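縫合練習パッドの赤いシミ、みなさんどうしてますか?

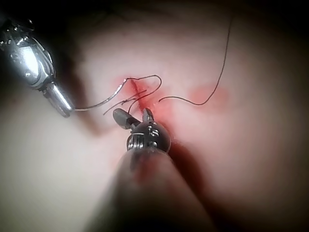

切開の練習箇所。右にうっすら残っているのも気になっています

投稿者:Rumasow 2021年9月4日

はじめまして。いつもは読むだけなのですが、今回どうしても聞きたくて書き込みます。

縫合の練習に使っている、やわらかい淡い色のパッドのことです。写真のとおり、切開のふちが真っ赤で、まわりにもにじむように赤が広がっています。こうなるともう同じ面に新しい切開を入れても、どこまでが今回のふちで、どこからが前の赤なのか分かりにくくて、見返すときに困るんですよね。しかも少し離れた右のほうにも、ぼんやりした楕円っぽい赤いところがあって、これが表面の汚れなのか、中までしみているのかも自分では判断がつきません。

使っているのはPaneroという通販で買ったパッドで、一枚1,179円でした。安いといえば安いんですが、週に何枚も買い替えていたらあっという間にお財布がさみしくなります。前に買ったBelgateの厚手のものは3,321円もして、そちらはもったいなくてまだ角のほうしか使っていません(笑)。

聞きたいのは三つです。

赤い染みは落とせるものなんでしょうか。落とせるなら何を使っていますか。食器用洗剤でやさしく洗ってみたことはあるのですが、薄くなったような、ならないような、という微妙な感じでした。

それから、縫ったあとの切開がある面をもう一度使うとしたら、どのくらい間をあけて次を切ればいいですか。近すぎると引っぱったときに隣の傷が開いてきて、きれいに寄せられているのかパッドが負けているだけなのか分からなくなります。

最後に、糸の色です。いまは濃い色の糸を使っていて、淡いパッドの上ではとても見やすいのですが、赤いところに重なると急に見えづらくなります。みなさん何色にしていますか?

ちなみに縫うのは短い切開ばかりです。長いのはまだ途中で間隔がばらばらになってしまって、とても人に見せられません。道具の先がパッドの近くまで来ると糸の重なりが見えにくくなるのも悩みで、糸が切開をまたぐあたりでいつも手が止まります。そのへんのコツもあれば、ついでに教えてもらえるとうれしいです。

よろしくお願いします!

投稿者:Radonjić

こんにちは。パッドの染み、懐かしいなあと思いながら読みました。わたしも最初のころは毎回真っ赤にしていました。

まず落ちるかどうかですが、何で色をつけているかによります。水で溶いた食紅なら、ついてすぐであれば、ぬるま湯と薄めた中性洗剤でかなり薄くなります。一晩置くとだめです。シリコンっぽい素材は表面がつるっとしているようで意外と色を吸うので、時間がたったものはもう「そういう模様」と思って付き合うしかないです。インクやペンで赤くした場合は、わたしは一度も落とせたことがありません。

やってはいけないのは除光液です。わたしはこれでパッドを一枚だめにしました。表面がべたべたになって、乾いてもほこりを全部くっつけてくるようになって、結局捨てました。アルコールも、軽くふくくらいならいいけれど、ひたすのはおすすめしません。あとメラミンスポンジ。表面がざらざらになって、次に針を通すとそこから裂けやすくなります。

離れたところの薄い赤は、切開から中を通って広がったというより、指か道具についた色がぺたっと触れただけのことが多いと思います。写真だけでは断定できませんが、見分けるなら、はしっこをつまんで軽く曲げてみてください。表面だけなら濡らした綿棒でこすると綿棒に色がつきます。つかなければ中です。あきらめましょう!

間隔については、わたしは指二本分あけています。厚手のパッドならもう少しつめても平気です。薄手のものは、となりの切開と平行に並べるより、ちょっとずらして互い違いにしたほうが引っぱられにくいです。それと、使い終わった切開は糸を抜かないでそのままにしておくといいですよ。糸が押さえになってくれるので、隣を縫うときにぱっくり開いてきません。練習のあと全部きれいに抜糸したくなる気持ちはすごく分かるんですけど、抜くのはパッドを捨てる前にまとめてやっています(抜糸の練習にもなるので一石二鳥です)。

それから、そもそも毎回赤くする必要はあるのかな?という気もします。見た目の雰囲気は出るし、気分も上がるので、わたしも好きなんですが、ふちの寄り具合を確かめたい日は色なしのほうがずっと見やすいです。いまは色なしの面と色ありの面を分けていて、表は色なし、裏は色あり、と決めています。裏も使えるパッドなら試してみてください。

Belgateの厚いほう、もったいないと言わずに使っちゃいましょう。しまいこんでいると硬くなります。わたしのは押し入れにひと冬入れておいたら、一月に出したときにはふちがひび割れていました。悲しかった……。

投稿者:ぬいもの三年目

糸は青がいいです。赤の上でも見えます。黒は赤いところで沈みます。

洗うのはめんどうなのでやってません。安いのを買って使い切ったら捨てる派。

投稿者:台所のすみっこ

糸と手元の見え方のほうだけ書きますね。染みは上の方がくわしいので。

糸の色は、わたしも濃い色で困って、いろいろ買ってみた口です。結局いまは青と、たまに緑を使っています。白は淡いパッドの上だと本当に行方不明になります。練習用の糸のまとめ買いが92本入りで1,149円だったので、色違いで何種類か入っているものを一度買ってみるのがいちばん早いと思います。ただし安い糸はくせが強くて、箱から出したままだとくるくる丸まってきます。使う前に指で軽くしごいてのばしておくと、だいぶおとなしくなりますよ。

糸が切開をまたぐところで手が止まる、というのはすごくよく分かります!わたしの場合は、余っている糸を長く残しすぎていたのが原因でした。パッドの上に糸がだらっと寝ていると、どれがいま引いている糸で、どれが端っこなのか分からなくなるんですよね。針を通したら、端のほうはいったん切開の反対側へよけておく。これだけでも全然違いました。端をよける向きを毎回同じにしておくと、途中で休憩しても迷いません。

あとは明かりです。真上からの強い光がひとつだけだと、真ん中は明るくてもまわりが暗くなって、ちょっと外れたところの糸が見えなくなります。写真もわりと真ん中だけ明るくて、端のほうは暗いですよね。わたしは小さいスタンドをもうひとつ、斜め横から足しました。金属の道具は光をよく返すので、まぶしければ角度を少し寝かせて、パッドの表面をなでるように当てると、ふちの段差もわかりやすくなります。かなり楽になるので、パッドを買い足す前にぜひ!

それと、これは好みですが、赤をつけるなら縫う前ではなくて縫い終わってから、という手もあります。うすく溶いた色を綿棒でちょんと置くと、寄せ方が甘いところにだけすっと入っていくので、どこがゆるいか見つけやすいです。きれいに閉じているところは上に残るので、ティッシュで吸わせれば大きな染みにもなりにくいです。つけすぎるとやっぱり広がりますけどね(何度もやりました)。

長い切開は、端から順番に縫っていくと間隔がばらばらになりがちなので、まず真ん中に一針、次にそれぞれの半分のところに一針、というふうに割っていくと整います。最初にペンで点を打っておくのもありです。でもそのペンがまた落ちないんですよねえ。水で消える手芸用のペンが使えるパッドもあるので、はしっこで試してからにしてください。

投稿者:Rumasow

みなさん、ありがとうございます!

さっそく綿棒でこすってみたら、右の薄いほうは少しだけ色がつきました。表面だったみたいです。切開のまわりは全然だめで、こちらは模様として受け入れることにします。

除光液、実は次に試そうとして洗面所に出してありました。危なかったです。しまってきました。

青い糸と、縫ってから色をつけるやり方、両方やってみます。糸を抜かずに残しておくというのも知らなくて、いままで毎回せっせと抜いていました。スタンドは家にひとつ余っているのがあるので、今夜からさっそく足してみます。厚いほうのパッドも、思いきって真ん中から使います!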